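Pantry Notes from the Kollwood Neighbourhood Kitchen

Hello again, everyone! The cooler evenings have well and truly arrived, the soup pots are out, and it seems half of you have had the same idea I did, which was to open the pantry door and have a good hard look at what's been hiding at the back since January. I found three bags of red lentils, all open, and a packet of barley I have no memory of buying – so no judgement from me. 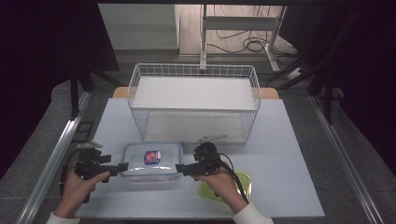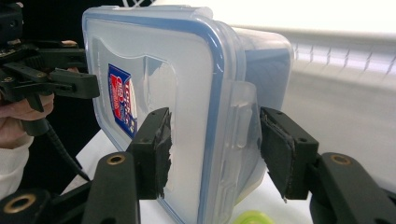 Storage gear for the kitchen.

How long will dried beans keep once the packet has been opened?

A year is a sensible limit if they're sealed and kept somewhere cool and dark. Older beans are still fine to eat, but they take longer to soften, so soak them overnight and allow plenty of extra time on the stove.

Flour was the other thing that came up over and over at our last get-together. Plain white flour is pretty forgiving, but wholemeal has more oil in it and goes stale much sooner, so I keep mine in the fridge and buy it in smaller bags than I used to. If it smells a bit like old crayons, off to the compost it goes! Spices are a similar story (whole ones last far longer than ground), and please don't keep them above the stove, however handy it is. I did that for years and my poor paprika ended up the colour of cardboard.

Notburga Ammann has kindly offered to run her barley soup evening again at the Moser Street hall. There's room for 16 people and the cost is $12, which covers your ingredients and a bowl to take home for tomorrow's lunch. Bring an apron, a favourite knife and a jar with a decent lid. Those of you who came last time will remember the caraway rolls, and I have it on good authority they'll be making another appearance.

Bookings close May 21, 2021, so do drop us a line if you'd like a spot.

Contact us | © Kollwood Neighbourhood Kitchen | Back to top

This site uses cookies to remember your preferences. Accept | Manage settings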